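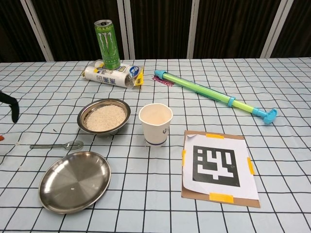 Table with the blue check cloth on, Monster can at the back on the paper towel

Market stall tablecloths: vinyl, cotton or just bare table?

skultgate
Posted 7:40 am

Doing the Womora community market again from February and I want to sort out my table covering before then. Last season I used a fitted polyester one from a party shop and it went shiny and bobbly after a few washes. I've put the pale blue check on for now to see how I feel about the colour. I sell jam, relish and a few tea towels, so things do get spilt.

What are people using that lasts more than one season? Table is a standard trestle. Happy to sew if I have to.

hamdy_preserves
Posted 8:05 am

Oilcloth or vinyl off the roll, cut long enough to reach the ground at the front. Wipes down in a minute and you can hide your tubs behind it. Mine is in its fifth season. The folds crack eventually if you store it flat, so roll it around a length of dowel or a postal tube.

I'd go plain though. Checks fight with jar labels.

Ruairi Dow
Posted 8:22 am

Disagree on vinyl. It's awful in the heat. I had a dark one at Carier and by eleven o'clock the jars were sticking to it and the whole stall smelt like a paddling pool. Heavy cotton drill, pre-washed hot so it does its shrinking before you hem it. Spills come out with a soak. I have two and swap them.

Check is fine if you sell food. People expect it.

hamdy_preserves
Posted 8:31 am

Cotton drill blows about in any sort of wind. I've watched a whole stall's worth of candles go over at Carier because the cloth caught. And you have to iron it.

Ruairi Dow
Posted 8:44 am

You clip it. Four of the stainless picnic clips along the back, and weights sewn into the front hem. Curtain weights are cheap as. I haven't ironed mine in three years, I fold it damp and it's good enough.

wattle777
Posted 9:15 am

Can I ask what people do about the drop at the front? Our market organiser wants all cloths to the ground on the public side and I keep having customers tread on mine. Pushchairs are the worst.

lowertown_lou
Posted 9:28 am

Hem it so it sits just off the ground. Ours has the same rule and they have never pulled me up for it. If it drags it gets filthy anyway, especially on grass.

For the original question, I've gone the other way and stopped using a cloth. I sanded and oiled two old boards and they sit on top of the trestle. Looks good with pottery. Heavy to cart around, I'll admit, and I wouldn't do it with jam.

skultgate
Posted 12:10 pm

Thanks all. Not keen on boards as I do the load-in on my own and it's a fair walk from the car park.

Ruairi, what weight of drill? The fabric shop in town has a light one and one that feels like work trousers.

Ruairi Dow
Posted 12:34 pm

Work trousers. The light one shows every crease and you can see the table legs through it when the sun's behind you. Buy extra length, mine lost 8 cm in the first hot wash.

hamdy_preserves
Posted 1:02 pm

That's a lot of bother for something that will have beetroot relish on it by morning tea. But each to their own. If you do go cotton, at least put a clear offcut under the tasting plates.

skultgate
Posted 1:20 pm

The clear offcut is a good idea, I hadn't thought of doing both. Would it slide on the drill?

hamdy_preserves
Posted 1:26 pm

A bit. Square of non-slip drawer liner underneath fixes it.

wattle777
Posted 3:47 pm

Took my front hem up over lunch, Lou. Looks better already. Now it's shorter than the sides, so I suppose I'm doing those too.

lowertown_lou
Posted 4:03 pm

Leave the sides. Your neighbour's stall will hide one of them.

skultgate
Posted 6:55 pm

Went back and bought the heavy drill in navy, enough for one cloth and a runner. They didn't have curtain weights so I got a packet of flat steel washers from the hardware shop. Will these rust in the wash?

Ruairi Dow
Posted 7:12 pm

Zinc plated ones will after a while. Make the hem pocket open at one end with a snap on it and take them out before you wash. Navy will bleed too, so wash it on its own the first couple of times.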